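Two-arm teleop: second arm keeps drifting while I demonstrate with the first

Kátia Andrade
I'm recording demonstrations for a two-arm setup by remote control. The task is moving yellow-handled tools between a tray and the bare tabletop. I have 100 episodes so far. When I concentrate on one arm, my other hand sinks and that gripper wanders toward the tools. Should I throw those episodes out, or will the policy average it away?
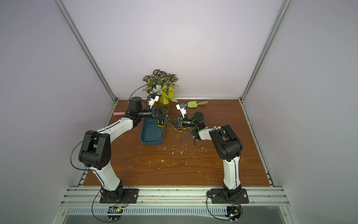
Both arms on the front rail, tray on the left.

The left gripper has to work over the tray while the right one waits. Here is another moment, with the two grippers facing each other.
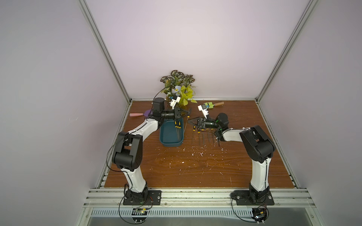 2 replies

Gilmar Leite
Don't count on averaging. If your hand always sinks the same way, the policy learns it as part of the task. I had this on a sorting job at Calline and had to redo almost 500 episodes.

What I'd do:
Pick a parking pose for the idle arm and put it in your written instructions.
Add a foot pedal that freezes one side.
Keep episodes where the drift is small and the arm touches nothing. Drop the rest.

Also sweep the table. You have white flecks all over it, and the wrist cameras may pick them up.

Facundo Ocampo
Pedal, yes. I rest my elbow on a cushion — works fine for 10 minutes or so, then you need a break anyway.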